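Skarkness Desktop review: turning hand-held gripper recordings into training data

Skarkness is a program for people who record manipulation demonstrations with hand-held grippers and need to turn the footage into something a policy can be trained on. It reads the video and the motion sensor log from each gripper, works out where the gripper was at every moment, reads the finger opening from the markers, cuts the recording into episodes and writes out a dataset. Jokholm sells it by the seat, with a free version that stops at 5 exports a month.

I used it for most of September on a cloth handling project. Before that we had our own scripts, started by Kalevi Mäkelä and patched by everyone since. They worked on his machine. This review compares the two where that makes sense.

Setup

The installer ran without trouble on our Linux workstation, which has 32 GB of memory. On a laptop with less, the mapping step closed without an error message, and I had to read the log file to learn that it had run out. The minimum is listed on the download page but the installer doesn't check for it.

Calibration is well done. You film a printed board with each gripper camera, moving it slowly toward the edges of the view, and the program shows which areas still need coverage. With a fisheye lens the edges are where bad calibration hurts, and our old scripts gave no feedback until the whole solve was finished. I got a usable calibration on the second try for one gripper and the first for the other.

One complaint. Calibrations are stored by device name, and the device name can be edited. Volkan Karakaya renamed the left gripper partway through a session and the program quietly fell back to default lens values. The trajectories looked fine in the viewer and were off by enough to matter when we replayed them on the arm. A warning would have saved us most of a Monday.

Tracking

Tracking starts with a mapping pass, where you carry one gripper slowly through the workspace. Every later recording is located against that map. In rooms with shelves and clutter it locked on right away. White rooms are harder. Plain walls, a plain ceiling and a white tabletop give the tracker very little to hold on to, and daylight through a window can wash out the part of the view that would otherwise help.

Putting ordinary objects on the table before mapping made a clear difference. A vase with flowers, a water bottle, anything with edges and some color. The manual says this in one line in an appendix. It belongs in the quick start. The catch is that the objects have to stay where they were during mapping. If someone takes a drink and puts the bottle back somewhere else, the tracker can drift toward the new position, and the confidence plot won't always show it.

Glass doors were less of a problem than I expected. The program has a mask tool for marking areas to ignore, and I used it on reflections and on a walkway where people passed in the background. Masks are painted on still images, so they don't follow the view when the camera turns. You need one for each main viewing direction. It's slow work and I would like to see it done on the map itself.

Finger opening

The square markers on the fingers are read well under even light. When cloth falls across a marker, the program fills in the opening from the frames before and after. For short gaps this is fine. For long ones it draws a straight line between the two values, which is wrong if the operator opened and closed again in between. You can set the longest gap it is allowed to fill. The default is 200 frames, far too generous for cloth. I set it to 8 and let it drop the rest, and after that the replays matched the video much better.

Knitted cloth is the worst case we have. It bunches up, it hangs through whatever it touches, and dark colors turn nearly black in shadow. Gönül Sarıgül tried the built-in cloth segmentation on our darker pieces and got masks that included parts of the gripper. On lighter fabric it was acceptable. The segmentation is labeled as a preview feature, so I won't count it heavily, but don't buy the program for it.

Cutting and review

The episode editor is the best part of Skarkness and the reason we kept using it. The video, the gripper path and the finger opening sit on the same timeline. You scrub with the arrow keys, mark a start and an end, and add a label. It suggests cuts from pauses in the motion, and most of the suggestions needed only a small move. Labels can be shared between projects. Undo works across sessions.

Setting a gripper down and picking it up again no longer confuses it. An earlier version treated a gripper lying on its side as an active recording and made an episode out of it. The current one has a resting state, and two-gripper sessions where only one hand is working come out clean.

Ebise Alemneh did most of our review passes and had one request that I agree with: a way to mark an episode as good except for a stretch in the middle. Right now you either keep it or split it, and splitting throws away the link between the halves.

There is a face blur option that runs on export. It caught every face in the footage we checked, including faces very close to the lens and partly outside the view. It is slow, so run it overnight.

Export

Export to the common dataset formats works. The action convention can be set to absolute or relative poses, and the choice is written into the metadata, something our own scripts never did. The Orkero planner plugin is sold separately. Duygu Canpolat tested it on our arm and found that it flags episodes the arm can't reach, with a joint limit plot for each. It's useful if you have that planner already. It doesn't support Benavides controllers yet.

Support answered my two questions within a day. The answer about masks was a link to the manual page I had already read. The answer about device names was a promise to add a warning, with no date.

I would pay for it again for a team that records every week. For a single project with good light and rigid objects, the free version or a set of scripts will do. For dark cloth in a white room, plan on time for masks and for turning down the gap setting before you process anything.

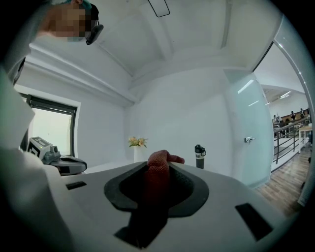 Our license covers two seats, and we're keeping both through the next round of recordings. The old scripts are still on Kalevi's machine.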